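About Turnamix

Hello, and thanks for stopping by! Turnamix is a small computer repair shop and evening school in Fudotcombe, and we've been fixing things and teaching people to fix things since 2000. We started out at one end of a shoe store on Rojanasak Street, with a borrowed workbench and a phone that had to be shared with the shoe people (they were very patient with us). These days we have the whole building, although on damp mornings the back room still smells faintly of leather, and we've grown rather fond of it.

How we work

Bring your machine to the front counter any weekday and we'll have a look while you wait, if the line isn't too long. We write down what's wrong in plain words, tell you what the repair will cost, and then leave it up to you. If your old desktop only needs a good cleaning and a bit more memory, we'll say so, and if it's time to let it go we'll say that too, as kindly as we can. Plenty of our customers have been coming for years, and a few of them now bring in their grandchildren's laptops, which makes us feel old and very happy at the same time.

Our evening classes

The school side of things began one May, when a neighbor asked if she could watch us put her computer back together and then came back the next week with two friends. Now we run a 16-week beginners' course twice a year, with 31 seats in each group, and over 137 households in town have sent somebody along. You don't need to know a thing before you start! We go slowly, we drink a lot of coffee, and we stop for questions whenever there are any. The second half of the course covers the insides of a desktop, including how to read the labels on the parts, what an 80 PLUS Bronze rating means for your electric bill, and which pieces you should never open up at home.

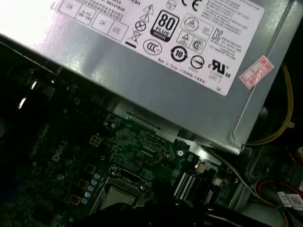
The Gralten room

Upstairs is the Gralten room, our lending library of manuals, spare cables and keyboards. Anyone in Fudotcombe can borrow from it, student or not, for up to a month at a time. Donations are welcome at the front counter, and please tape the cables together so they don't tangle.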